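Flellmont Housewares list archive

From: Didier Coste
Date: December 21, 2025
Subject: Re: Speckled glaze vs. plain surfaces, and cups that won't stay up

On the Zangate thread, the earlier poster wrote:

> We are replacing the tableware in a shared kitchen, 42 place settings.
> The short list is a cream plate with a speckled finish and a pastel
> plastic tumbler. Two questions. Does a speckled plate read as clean on
> a white counter, or does it look like crumbs? And does anyone have a
> rule for tapered cups? Ours go over whenever someone brushes past.
> Storage is open shelving, 17 inches deep, walls painted off-white.
> — Žukauskas

Taking the surroundings first. Off-white on off-white gives you very little edge contrast, so the color of the shelf contents does most of the work. A large plain area also shows every soft shadow, and people tend to read those as dirt until they wipe and nothing comes off. Check your samples under the lamps you will have in the finished room. 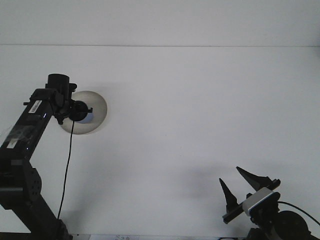 Plain off-white background, even light. Note the soft gray shading.

If you are still choosing paint, get a sample board and stand it upright. A board lying flat picks up light differently and will mislead you.

On the plates: speckle hides light knife marks and dried water spots, and it hides real residue equally well. I would not inspect a speckled plate by eye alone. Run a thumb over the flat center and then along the inside of the rim, where starch collects. A raised lip, even a low one, is worth having in a shared kitchen. It keeps thin sauces in place and gives wet fingers something to hold.

Cream against a white counter is visible enough if the rim has some relief. A flat coupe shape in the same color gets lost, and then someone sets a pan on it.

On the cups: compare the base diameter with the height, and do it with the cup full. A strong taper moves the weight up as you fill. My own cutoff for an unattended counter is a base at least half the height. Below that, use them at the table only. Light plastic makes it worse when the cup is empty, so store them mouth down on a ventilated mat and keep them back from the shelf edge.

A pale blue is a sensible pick next to cream. The two sort quickly by color when you unload the rack, and the inside of the cup is light enough to show a tea ring.

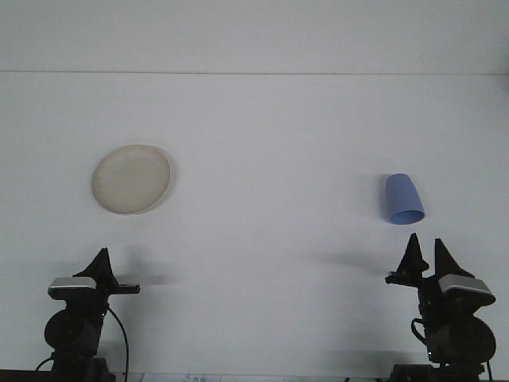 Layout and spacing

Keep plates and cups in separate zones with clear counter between them. Plates to the left, cups to the right works for us, but the side matters less than keeping it the same every day. Label the shelf if you have more than one shift unloading.

For quantities, I would order ten percent over your 42 on the cups and less on the plates. We bought through Bindex, whose cartons hold 200, and the surplus has been in a closet since April. Ask whether they will split a carton before you commit. The order form does not mention it — you have to phone.

One open point: does anyone have wear results for speckled finishes after a year of commercial dishwashing? Mine are too new. Please reply on-list so it ends up in the archive.

Didier Coste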